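로봇 시연회 처음 가보는데 뭘 보고 와야 하나요? (호텔 객실 정리 로봇)

생활/기술 게시판 > 전시·견학
작성일 20/12/2018
조회 183

Halleo

안녕하세요, 눈팅만 하다가 처음 글 올려요. 제가 작은 숙박업소를 하는 언니를 도와주고 있는데요, 이번에 Isness라는 곳에서 객실 정리 로봇 공개 시연을 한다고 해서 언니 대신 제가 가게 됐어요. 신청은 이미 했고 확인 메일도 받았는데 막상 가려니까 뭘 봐야 하는지 하나도 모르겠는 거예요 ㅠㅠ

메일에는 객실처럼 꾸민 방에서 옷이랑 침구 다루는 걸 보여준다고만 써 있어요. 참관은 한 번에 5명씩 들어간다고 하고요. 저는 기계 쪽은 완전 문외한이에요. 세탁기 새로 사면 설명서를 세 번 읽는 사람입니다...

궁금한 건 이거예요. 가서 어디를 보면 되는지, 뭘 물어보면 되는지, 사진이나 영상은 찍어도 되는지. 그리고 솔직히 지금 당장 살 생각은 없는데 그런 사람이 가도 눈치 안 주나요? 언니는 "침대 시트 갈 수 있는지만 물어보고 와" 하는데 그것만 묻고 오기엔 왕복 차비가 아까워서요. 다녀오신 분 계시면 꼭 좀 알려주세요!

Ollora

저 10월에 거기 다녀왔어요! 반가워서 로그인했네요 ㅎㅎ 저는 업주는 아니고 그냥 이런 거 구경하는 걸 좋아해서 갔는데 눈치 전혀 안 줬어요. 저희 조에는 학생도 있었고, 은퇴하고 취미로 다니신다는 분도 계셨어요. 그러니까 살 생각 없어도 편하게 가세요.

순서를 말씀드리면, 먼저 안내실에서 짧게 설명을 듣고 안전선 얘기를 해요. 선 안으로 가방이나 손 넣지 말라고 여러 번 말하더라고요. 그다음에 객실로 들어가는데, 저는 무슨 공장 같은 데를 상상하고 갔다가 진짜 호텔방 같아서 놀랐어요. 하얀 이불 깔린 침대에 베개도 두 개 있고 스탠드에 전화기까지! 벽지까지 딱 그 느낌이라 가방 내려놓고 눕고 싶더라니까요.

보는 자리는 제 생각엔 두 군데예요. 하나는 그냥 벽 쪽에 서서 전체를 보는 거, 또 하나는 손목 카메라 화면이에요. 저는 처음엔 로봇만 쳐다봤는데 나중에 화면을 보니까 훨씬 재밌었어요. 사람 눈으로는 팔에 가려서 안 보이는 게 화면에는 다 나오거든요. 나중에 참관자한테 화면 하나를 보내줘서 올려봅니다.
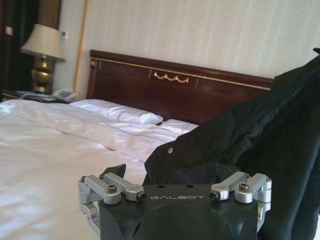
손목 카메라 화면. 검은 옷과 침대, 아래쪽은 GALBOT 그리퍼

보시면 오른쪽이 거의 검은 옷이잖아요. 저는 이 화면 보면서 검은 옷은 주름이 잘 안 보일 텐데 어떻게 하나 싶어서 그걸 물어봤어요. 진행하시는 분이 어두운 색이랑 살짝 광택 있는 천이 제일 까다롭다고 하시더라고요. 조명 바꾸면 결과도 달라진다고요. 이런 건 팸플릿에 안 써 있으니까 직접 물어보는 게 남는 장사예요 ㅋㅋ

언니분이 궁금해하시는 시트 얘기도 누가 물어봤는데, 제가 갔을 때는 시트 교체는 안 보여줬고 옷 다루는 것 위주였어요. 지금은 바뀌었을 수도 있으니까 꼭 다시 물어보세요.

제가 못 물어봐서 아쉬웠던 것도 적어둘게요. 방 하나 하는 데 얼마나 걸리는지, 중간에 떨어뜨리면 혼자 다시 집는지 사람이 가야 하는지, 단추나 지퍼 달린 옷도 괜찮은지. 특히 마지막 거요! 금속 똑딱이 같은 게 달린 옷은 손님 짐에 흔하잖아요.

사진은 안내실에서는 찍어도 되고 객실 안에서는 안 된다고 했어요. 영상도 마찬가지고요. 저는 수첩에 적었는데 글씨가 엉망이라 집에 와서 반은 못 읽었어요. 작은 수첩 말고 받쳐 쓸 수 있는 판 하나 가져가시는 거 추천해요.

아 그리고 실내화로 갈아신으니까 부츠 말고 벗기 편한 신발이요. 저는 끈 긴 워커 신고 갔다가 뒷사람들 다 기다리게 했어요...

Bielecka

주차 없습니다. 대중교통 타세요.

그리고 시연은 시연이니까 너무 믿지는 마세요. 저는 다른 데 시연도 3번 가봤는데 준비된 옷, 준비된 방에서는 다 잘해 보입니다. 가능하면 "한 번만 더 해주세요" 해보세요. 같은 걸 두 번 시켜보면 좀 보여요. 옷을 손으로 구겨서 아무렇게나 놓고 시켜달라고 해도 되는지도 물어보시고요. 싫다고 하면 그것도 참고가 되겠죠.

가격은 물어봐도 그 자리에서는 안 알려줄 겁니다. 메일로 따로 문의하라고 해요. 숙박업이면 객실 수랑 하루에 몇 개 도는지 정도는 적어 가시는 게 좋아요. 100% 자동이냐고 물으면 대답이 길어지는데 끝까지 들으세요. 사람이 원격으로 도와주는 부분이 어디까지인지가 거기서 나옵니다.

Halleo

우와 두 분 다 너무 감사해요!! 화면까지 올려주실 줄은 몰랐어요. 언니한테 보여줬더니 로봇은 안 보고 "침대 헤드 예쁘다, 저런 건 어디서 사니" 이러고 있네요 ㅋㅋㅋ 그것도 물어보고 오래요.

한 번 더 해달라고 하는 건 제가 소심해서 말이 나올지 모르겠는데 일단 적어 갈게요. 단추랑 지퍼 얘기도 적었고, 떨어뜨리면 누가 줍는지도 적었어요. 주차 얘기 없었으면 차 끌고 갈 뻔했어요. 신발은 단화로 가겠습니다!

혹시 Ollora님, 안내실에 짐 맡길 데 있나요? 갔다가 바로 터미널로 가야 해서 캐리어가 하나 있거든요.

Ollora

네, 입구 들어가서 왼쪽에 보관함 있어요! 근데 칸이 작아서 기내용 아니면 안 들어갈 거예요. 큰 거면 안내하시는 분한테 말하면 책상 뒤에 놔주세요. 제 앞에 분도 그렇게 하셨어요. 잘 다녀오시고 후기 꼭 올려주세요~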